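Workshop notebook, October
Friday, started writing at lunch and finished after everybody had gone home

Well, the bats. I promised I'd write up the whole business properly this time instead of leaving three lines and a coffee ring, so get comfortable.

The Raseck order is the one for the old-timers' game, the exhibition they want to play on the outfield grass out at the Onetti grounds, where the fence is just a rope and the dugouts are benches. They'd like the bats to look and feel like what people swung long ago, so thick handles, barely any knob, and a barrel that doesn't taper off until you're well down toward the hands. I love these. I'd make nothing else if anybody would pay me for it! The catch is that they also want them to survive nine innings against fellows who still hit pretty hard, and our first batch did not all do that.

Where we stand: 10 blanks turned from the Goossens ash, 4 of those rejected before they ever saw finish. Two had grain running out the side of the handle (you could see it as soon as I wiped them down with mineral spirits, and I should have looked before turning and not after, I know, I know). One had a soft streak in the barrel that dented with a thumbnail. The last one I simply cut too thin below the label, and that was me chatting when I should have been using the calipers. It'll make a nice fungo for somebody.

The six good ones got weighed this morning after a week on the rack. They all lost a little, which I expected, with the heat on in the building now. The heaviest still feels like a fence post, but the man who asked for it wants a fence post, so I'm leaving it alone. I did take a bit more off the knob end of the second one because it hung up in the palm when you rolled your wrists.

On the finish. I tried the Climimden oil on two of them and our usual lacquer on the others. The oil goes on like a dream and smells like somebody's grandfather's garage, and the color it brings up in the ash is just lovely, sort of a honey brown. But it stays tacky. I gave it two coats and the first one was still grabbing at my shirt sleeve the next afternoon. For an old-style bat a little tack isn't a bad thing, you'd save on pine tar, but I wouldn't want them packed in a bag together like that. My plan is to rub those two down with a dry rag on Monday, leave them by the window, and see how they feel later in the week. If anyone picks them up before then please wear gloves, or at least wash your hands after lunch.

Swing test. We set the tee up behind the building and hit 100 balls with the lightest bat, taking turns. No cracks, no lifting grain, one little scuff near the label that I believe came from the tee itself. My own hits mostly went into the hedge. I did notice the sting when you catch one off the end, much worse than with the modern shape, and I'd like to tell the Raseck people about that before game day so nobody's surprised on a chilly evening. Maybe we suggest batting gloves, even if it spoils the look a little. 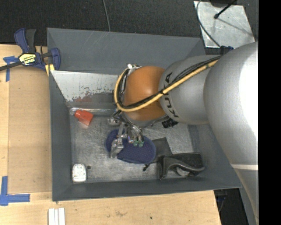

I also went back through the old job book to see what we did the last time somebody asked for this shape, and found job 238, which was a run of display bats for a ballpark lobby. Same profile, near enough, but with the handle left a hair fatter, and there's a note in my handwriting saying "don't go thinner than this." So there you are, I'd already told myself. I've copied those handle numbers onto a card and taped it over the lathe, on the left side where the light is better, and I'd be obliged if it stayed there.

For the replacements I want to split the next blanks by hand along the grain before turning. It's slow and it wastes wood, and I'll be sore after, but the straightest bat in this batch came from a split piece and it rings beautifully when you tap it on the floor. Goossens has more ash put by for us, and I've asked for the slower-growing stuff if they can spare it.

Still to do: brand the barrels (burn lightly, the last set went too deep), find the box of leather for the two bats that get wrapped handles, and order more sandpaper in the fine grit, we're down to scraps. Also ask Onetti whether the game has a rain date, as I'd like to be there to see these things get used and I need to know which weekend to keep clear.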